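# Chapter 4: Why Small Things Cost So Much

Somewhere near you there is a shop where a single battery costs almost as much as a packet of eight. You have probably stood in front of it, done the sum in your head, felt clever about buying the eight, and then lost seven of them in a drawer. The shop knows about the drawer. This chapter is about how it came to know, and what it charges you for the privilege of owning one.

Up to now we have treated a price as something that belongs to a good. Milk has a price, petrol has a price, and we drew our lines through the middle of the page as though a litre were a litre wherever you met it. Chapter 3 ended with a tidy market for flour in which everybody bought by the kilogram. If you have ever bought flour you may have had doubts. The flour in your cupboard came in a bag of a certain size, somebody chose that size, and the choice was not made with your cupboard in mind.

We call this the **unit size problem**. Put plainly: when a seller decides how much of something goes in the packet, the seller is also deciding who will buy it, how often they will come back, and how hard it will be for them to work out what they are paying.

## 4.1 A short trip to Groston

Groston is the town we will use for the rest of the book. It has a harbour, a rail yard, one good bakery and a labour market that behaves itself well enough for first-year students. It also has two grocers. Zendavel is the big one on the ring road, with a car park you could land a plane in. Agarwal is the corner shop near the station, open until midnight and smelling faintly of cardamom and floor cleaner.

Both shops sell the same washing powder, made by a firm called Rutura. At Zendavel you can have it in a box holding 2000 grams. At Agarwal you can have that box too, if you don't mind it blocking the aisle, but most customers leave with a sachet. Gram for gram, the sachet costs a good deal more. It also outsells the box every week of the year.

Students tend to offer one of two explanations at this stage. The first is that people in Groston can't divide. The second is that the corner shop is robbing them. Both are satisfying, and you are welcome to enjoy them until the end of this page. 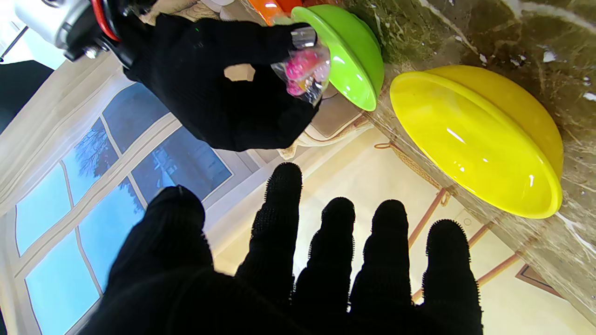 Consider who is buying the sachet. One customer is paid at the end of each shift and has rent due before the next one. For her the big box is cheaper in the way that a house is cheaper than thirty years of rent: true, and no use at all on the evening in question. Another customer lives in a room with one shelf. A third is on holiday and has spilled something on his only decent shirt. A fourth once bought the big box, left it under a leaky sink, and is now the owner of a large white brick.

Each of them is paying extra, and each is getting something for it. The first is borrowing, in effect, from the shop. The second is renting storage. The third is avoiding waste, and the fourth has bought a kind of insurance against himself. None of this is printed on the packet, where space is tight and mostly taken up by a picture of a meadow.

## 4.2 What goes into a small packet

Now look at it from behind the counter. Filling a small packet takes nearly as much work as filling a large one. The wrapper has to be printed, sealed and stacked. It must be scanned, or rung up, or argued over. Small packets also fall behind things, go home in pockets, and get eaten by whoever is minding the till.

So some of the higher price is plain cost. How much? Turn to Table 4.1 at the back of the chapter, which sets out Rutura's costs for each size. You will find that the wrapping and handling explain part of the gap and leave an awkward piece over. That leftover piece is the interesting one, and it will take us the rest of the chapter to divide it fairly between convenience, risk and cheek.

Economists have a longer word for cheek. They call it **second-degree price discrimination**, meaning that the seller puts out several versions and lets the buyers sort themselves. The seller never has to ask what you earn. You walk to a shelf and tell them.

Keep in mind that the gap can run the other way. Shops have been known to sell a "family size" that costs more per gram than the ordinary one, on the sound theory that families are tired. Exercise 13 asks you to find such a case in your own kitchen. Past classes have rarely needed to leave the first cupboard.

## Before you go on

You will need the idea of marginal cost from Chapter 2. If it has faded, read that section again now, while it is still cheap to do so. The worked answers start on page 258, and they assume you have tried the questions first. We can't check this, of course, but your examiner can.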